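Toy (small round plaything)

A small round toy is a plaything that can be held in one hand and set down on a table or floor without taking up much space. The group takes in balls, tops, yo-yos, rattles and the many molded pieces that come in play sets. Most are made for children over the age of two. 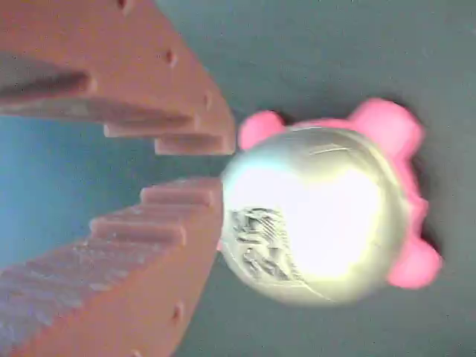
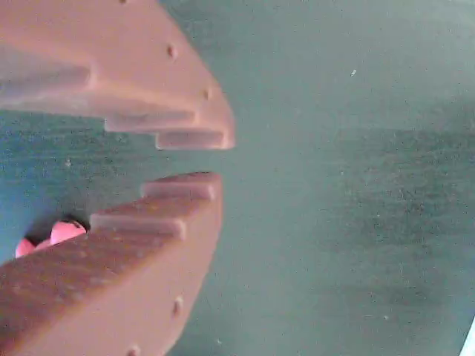 A round toy in pink and silver (first picture); a plain teal-green surface (second picture).

We use cookies to improve your visit. By continuing to browse you accept our cookie policy. Accept | Manage settings

Materials

Early round toys were made of clay, bone, wood or stuffed cloth. Tin came into wide use in the 1800s, when printed sheet metal could be pressed into halves and joined with tabs. Most are now molded from plastic. Metallic colors are usually added as paint or as a thin coating over the plastic, and this layer tends to wear first at the raised edges.

Play

Round toys are rolled, spun, stacked or used as stand-ins for other things, such as food, wheels or coins. A smooth, plain surface suits rolling and spinning. Carpet slows the toy down and is better for stacking games and for very young children.

In her handbook for play groups, Na-rae Choo sorts small toys by how they move: those that roll, those that spin and those that stay put. Colton Poirier prefers to sort by size – a method that makes storage easier but tells the reader little about play.

Collecting

Collectors often look for complete sets. The Jeselia series had 16 pieces in its first run and 14 in its second, and the two runs are commonly mixed in resale lots. Bright finishes that have kept their shine bring higher prices than worn ones.

Care and storage

Plastic toys can be wiped with a damp cloth and mild soap. Painted parts should not be soaked. Pieces are best kept out of direct sun, which fades pink and red shades sooner than most others. Shallow trays work better than deep bins for small items – the ones at the bottom of a bin are easily scratched.

See also: Ball; Spinning top; Yo-yo; Play set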